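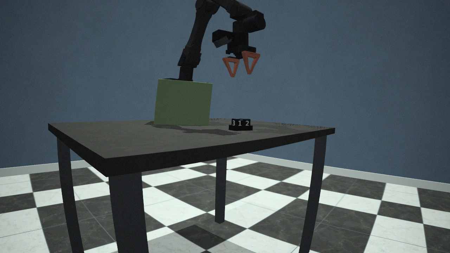 Slide 4 – looking after the Skandau cell

Start with the mounting. The arm sits on a box so it can reach down onto the tray from above. The base plate has to be flat on the box before anything else gets checked.

Fingers next. Orange, open frame, and they wear at the tips. We swap both together, never one. At Wutar the last pair did 1,228 picks.

Camera module: wipe the face, check the tilt, leave the bracket alone. If it has been knocked, run the alignment again – allow 30 minutes.

Blocks are numbered and sit in the tray. Order today is 3, 1, 2. Sorting them is the test job after any repair. Nine clean runs, then sign it off.

Pause for questions, then on to the Gosselin spares list.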